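Questions we get about the Furtado bench cell, answered by the people who pick up the phone. If yours isn't covered, Povilas Bite reads the support inbox and has opinions. Last revised 17th June.

## What is the Furtado?

A two-arm tabletop cell from Dernirus, sold as a kit or rented by the month. You get both arms, the table, the walls, the rail the arms bolt to, and a manual that Alfredo Manalastas has rewritten 3 times and still isn't happy with. It is meant for small jobs done with two hands: opening boxes, putting things in them, taking things out again. If you were hoping it would load a truck, we wish you well in your search.

## What does it do out of the box?

Boxes, as it happens. The starter routines all involve cardboard, which is cheap, comes in every size and behaves badly in ways that are useful to learn from. 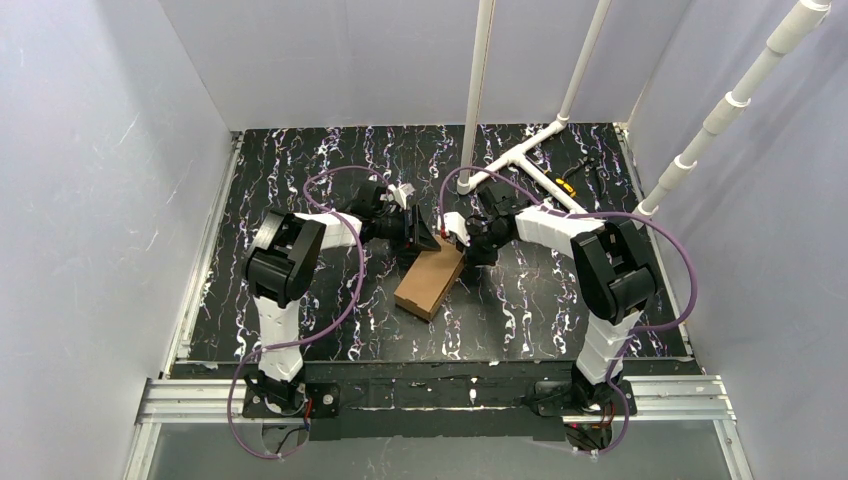
*Both arms over a flat cardboard box on the Furtado table.*

## How big a table do I need?

You don't. The cell comes with its own, and it goes on any stand or bench rated for the load. The footprint is 96 cm on each side. Measure your doorway first. We have had this conversation with people whose cell was already in the hallway, and it is not a fun one for either party.

## Can I change the tabletop?

Sure. The standard one is black with a marbled pattern, which people either love or ask us to replace by return mail. A plain top costs extra. We are aware of how that sounds.

## How good is it at picking things out of a box?

Good with pens, sticks, tubes and other long things that lie still. Less good with anything floppy, and poor with anything pressed flat against a side wall — the fingers need a little room on each side to close. Loose box flaps are the usual cause of trouble. Fold them well back and most of your support tickets will never need to be written. 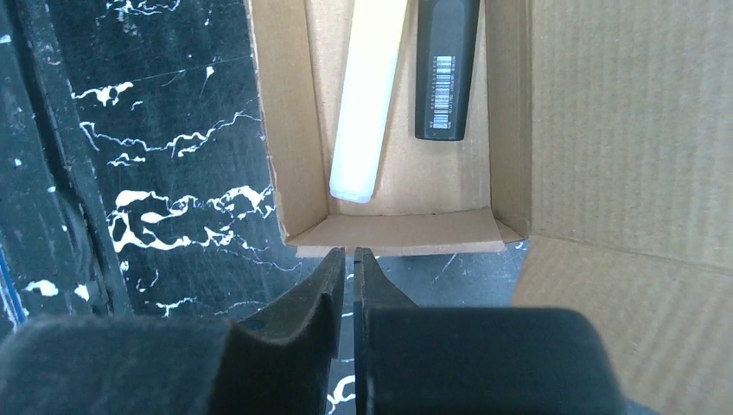 ## Do I need to know how to write code?

You can set up the starter routines from the Astent control panel by filling in a few settings and pressing Run. Anything fancier takes basic Python and some patience.

## What is Astent, and do I have to pay for it?

Astent is the software that runs the arms. It's included with the kit and with every rental. The paid tier adds remote access and a nicer log viewer. The free log viewer works fine if you like scrolling.

## How long does setup take?

The quick-start card says 61 minutes. Alfredo timed himself, and Alfredo built the thing. Plan on an afternoon. The slow part is the cables, because each arm needs enough slack to reach across the table and not so much that it can snag on something. Run each arm through its full reach at low speed before you trim, tie or tape anything down.
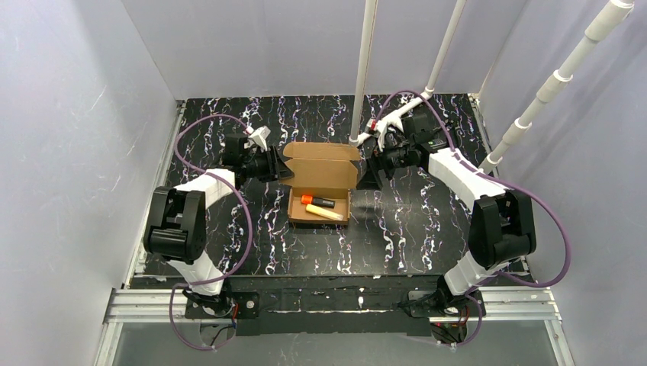
Once you're happy with the cables, run the calibration twice. The second pass nearly always agrees with the first. When it doesn't, a bolt at one of the bases is loose, and you'll be glad you found out on a slow day.

## How often does it need service?

Every 3000 hours, or whenever it starts making a noise you feel the need to imitate on the phone. Finger pads wear sooner. Swapping them takes a hex key and doesn't void anything.

## Can I see one before I buy?

Yes, at our workshop in Sestthorpe, by appointment. Bring your own boxes and whatever goes in them. Demos on our boxes go very smoothly — we've had practice — and you'll learn more from yours.

## Can I send it back?

Rentals, any time, with the rest of the month charged. Kits, within the return period on your invoice, in the original crate. Please keep the crate.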